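September, bench notes, adhesive trials

Second round on the edge-banding adhesive for the Skiltside tables. First round failed at the corners after the heat cycle, so the glue line is now thinner and the clamp time longer. Panels are from the Brunham batch, banding strip from the same roll as before. Plutano hot melt on set A, the Khasawneh dispersion glue on set B.

Platen at 69 C for the soak. Held for 300 minutes, then back to room temperature overnight with the door shut. Peel done by hand first, then on the spring gauge at constant pull. Readings in the binder, not repeated.

Set A: clean peel on the long sides, fibers on the strip for most of the length. Corners lifted on 2 panels. Lift starts at the miter and runs back along the end grain. Squeeze-out was uneven there before the soak, so I suspect the bead and not the glue.

Set B: no lift at the corners. Open time is short, and the second half of each long side had skinned over before the strip went down. Peel is weaker on that half. Roller pressure was the same for both sets.

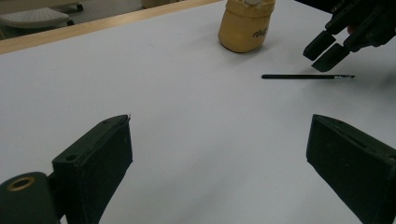 Reply from the finishing bench, same afternoon: we see the skinning too whenever the dehumidifier is on. Try misting the strip, or do the long sides in two passes. Also check the scraper before you blame the bead, the old one leaves a burr that holds the miter open.

Scraper checked. There is a burr. Dressed it on the 200 stone and recut the miters on the two bad panels. They close by hand now with no visible gap.

Did one long side of set B in two passes with the dehumidifier off. Peel is even along the full length, roughly the same as the good half from this morning. Joint between passes can be felt with a fingernail but sands out.

To do: rerun set A with the dressed scraper and the bead moved in from the edge. Same soak, same gauge. Order more of the dispersion glue, the tub is low and the lid does not seal. Label the cut panels before they go back on the rack.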